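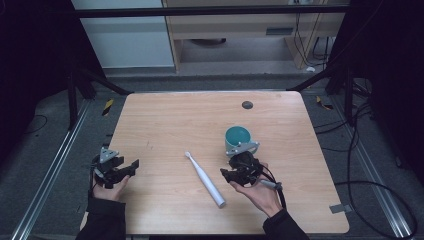
[stallard-wells] Re: Softener passing hardness before the meter runs out

From: Sarmīte Adomaitis
To: stallard-wells
Date: November 1, 2019

Malcolm Garside wrote:

> The unit is a one cubic foot softener with a Silon metered valve, in
> service since we bought the house on the Prenmont side. Well water,
> raw hardness 360 mg/L as calcium carbonate by the county lab. No
> detectable iron on that report. Meter is set to regenerate after 646
> gallons, delayed to the small hours.
>
> For the first day or two after a regeneration the water is fine. Then
> there is scale in the kettle and the soap stops lathering, well before
> the meter gets to zero. I put the drop test on the kitchen cold tap
> last night and got a clear red, so hardness is coming through. I did
> not count the drops.
>
> Salt is being used. I have the tank two-thirds full of pellets and
> top it up when I think of it. I raised the hardness setting once
> already and it made no difference that I could see, except that it
> goes through more salt.
>
> Before I spend money on resin, is there anything I should be
> checking? Christos told me to just replace the whole thing.
>
> Malcolm

Malcolm,

Don't replace anything yet. What you describe fits at least four faults, and only one of them is worn-out resin. They can be told apart with the drop test, a bucket and a watch.

First, the arithmetic, so we know whether the setting was ever reasonable. 360 mg/L divided by 17.1 is a little over 21 grains per gallon. Multiply by 646 gallons and the bed is being asked to hold somewhere under fourteen thousand grains between regenerations. One cubic foot of ordinary resin, regenerated with six pounds of salt, should give close to twenty thousand. The difference is reserve, to carry the house from the moment the meter hits zero until the small hours. So the setting is conservative for your water, provided the full six pounds is going through the bed. You should not be seeing hardness before zero. Put the hardness setting back where it was, or the results below won't mean much.

Test one: is it a leak or is it capacity?

Start a manual regeneration in the evening and let it run all the way through. When the valve is back in service, run a cold tap downstream for ten minutes to clear the lines, then test. Do it at the tap closest to the softener. Kitchen cold is a poor choice until you have traced the pipe. In a lot of the houses out here the kitchen cold was left on raw water on purpose, or somebody tied it back in later when a sink was moved. Roya Arabzadeh spent most of a winter on a fault that was a hard water branch teed in behind the washing machine.

If the test turns blue on the first drop, the water is soft and the valve is sealing. Test again each evening and write down the meter reading along with the number of drops. A slow climb from zero says the bed is running out early. That is a capacity problem, and you go to test two.

If it's red straight after regeneration, the water is getting past the resin. Look at the bypass valve first. Close it fully and open it fully a couple of times, as they gather grit on the seat. Next is the seal where the riser tube enters the bottom of the valve. A nicked or missing O-ring there lets raw water from the top of the tank go directly up the outlet, and no amount of salt will correct it. The seal stack inside the valve comes after that.

Your description says fine for a day or two and then bad, so I expect you'll end up on the capacity side. Run the test anyway. "Fine" by lather is not very sensitive, and a small constant leak can sit underneath the other problem.

Test two: is the salt dose getting in?

One gallon of water dissolves about 3 pounds of salt given a few hours, so a six pound dose needs two gallons of refill. Take the cap off the brine well (the narrow tube inside the salt tank) and measure the water level from the top with a stick. Do it just before a regeneration, again when brine draw finishes, and once more after refill. The level should drop to near the air check at the bottom and then come back to where it began.

If it hardly drops, the injector is not pulling. Shut off the water, relieve the pressure, take off the injector cover and clean the screen and the nozzle. Use a wooden toothpick. Wire will enlarge the throat, and then it never draws correctly again. Check the drain line for kinks while you are down there, as back pressure on the drain has the same effect as a dirty nozzle.

If it drops but doesn't recover, the refill flow control is blocked or the float is set too low.

If it drops and recovers but the total movement is small, suspect salt packed into a shelf above the water. You mention a tank two-thirds full that gets topped up whenever. Push a broom handle down through the pellets beside the brine well. You should feel the bottom of the tank. A hard layer partway down with a hollow under it is a bridge, and it should be broken up by hand and scooped out. Don't hammer on the side of the tank. After that, let the level get low before refilling.

Pressure

You didn't give your pressure. The injector is a venturi and needs a decent supply to work with. I'd want to see 35 psi at the softener inlet with the unit in brine draw, and that means with the well pump at the bottom of its range, not at cut-out. If you have a sediment filter ahead of the softener, put a gauge on the downstream side of it. A clogged cartridge looks perfectly normal on a static reading and collapses as soon as anything flows. Yaw Acheampong had exactly this at the Ramalho place. The filter housing was opaque and the cartridge had been in there for years.

The meter

A meter that undercounts will produce all of your symptoms on its own. Note the gallons remaining, fill a bucket of known volume several times from a softened tap, and read it again. Nothing else should be drawing water while you do it. If the count is short, pull the turbine and rinse it. They catch strands of pipe tape. Also run a thin trickle and see whether the count moves at all. Most of these turbines stall at low flow, and a toilet that seeps all day will use up bed capacity without the meter registering any of it. Put some dye in the cistern and leave it for half an hour.

The kettle

I wouldn't use it as an instrument. Scale that's already there sheds flakes for weeks after the water is corrected, and new flakes look the same as old ones. Descale it with citric acid now, rinse well, and start over with a clean surface. The white ring people get on cups and glasses is no better as evidence. Softened water leaves a residue as well when it dries, sodium salts in place of calcium, at much the same total dissolved solids as before. The sodium residue wipes off with a damp cloth and the calcium one generally needs vinegar. A dark or strongly colored glaze will show either one sooner than white.

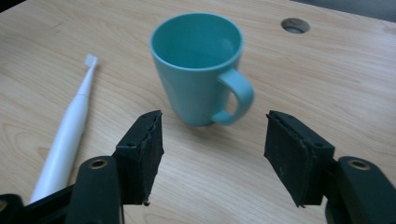 Teal mug, matte finish.

The same goes for toothbrush heads, shower doors and the rest of the bathroom. None of it tells you what day the hardness started. Drops against gallons will.

Resin

If the valve seals, the full dose is drawn, the pressure holds and the meter counts correctly, then you can blame the resin. Chlorine is the usual thing that wears it out, and on an untreated well you have none unless someone has been shock chlorinating with the softener in line. Iron is the other. A report with no detectable iron is good for the day the sample was taken. Wells on your side have been known to shift after a dry summer, so I'd repeat it. Look inside the toilet tank in the meantime. Orange slime on the wall of the tank is a fair indication. Fouled resin can often be brought back with a resin cleaner added to the brine well ahead of a manual regeneration, done twice, and it costs far less than a rebed.

Also check that there is still a cubic foot of it in there. Resin gets lost down the drain if the upper screen is broken. Hold a piece of nylon stocking over the end of the drain line during backwash. Amber beads in it mean the screen has to be replaced before you buy anything to put in the tank.

Order I would do this in: find out what the kitchen tap is fed from, restore the hardness setting, break up any bridge, measure the brine well through one cycle, bucket test on the meter. You can get through all of it in a weekend and the only thing to buy is the citric acid.

Please post the drop counts with the meter readings next to them, the three brine well levels, and the pressure during draw. If you have the model number off the back of the valve, include that too. The injector sizes changed at some point and I have the older chart.

Christos may be right in the end, but replacing the unit would leave you with the same pipework, pump and filter.

Sarmīte

Recent on this list
Pressure switch chatter after tank replacement
Re: Re: Sulfur smell, hot side only
Which lab are people using for nitrate?
Well cap gasket, odd size
Results from the March sampling round
Re: Burying a discharge line below frost
Potassium chloride in a Silon valve, any change to settings?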